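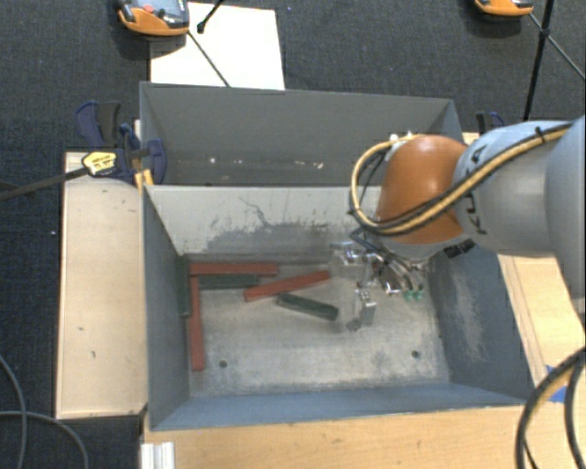 3.2 Materials and bin layout

Figure 2. Wooden sticks in the gray bin, red and green groups mixed.

The test pieces are rectangular wooden sticks in two colors, a reddish brown and a dark green. Both colors were cut from the same Skonar stock and sanded on the long faces before painting. A batch of 300 sticks was prepared, and pieces with chipped corners were set aside. Figure 2 shows a layout with three sticks of each color. One green stick stands upright against the left wall, a position we code as "leaning" and score separately from sticks lying on the floor of the bin.

The bin is open at the top and its interior walls slope, so a stick dropped near the edge tends to slide inward. Clamps hold the bin in place on a light wooden platform. The interior was not cleaned between trials. Dust and dark smudges on the walls, as well as the stain low on the far wall, were left as they were, and color thresholds were set with these marks present.

Layouts were drawn from the Clustport list, which gives a position and an angle for each stick. Of the 1,243 layouts used, 70 contained at least one leaning stick. Sticks were allowed to lie close together but not to overlap at the start of a trial. A layout was rejected and laid out again if any stick moved before the first pick.

Color groups were balanced within each layout. Stick dimensions were checked against the Ditumach gauge at the start and end of the March series, and no piece was replaced between the two checks.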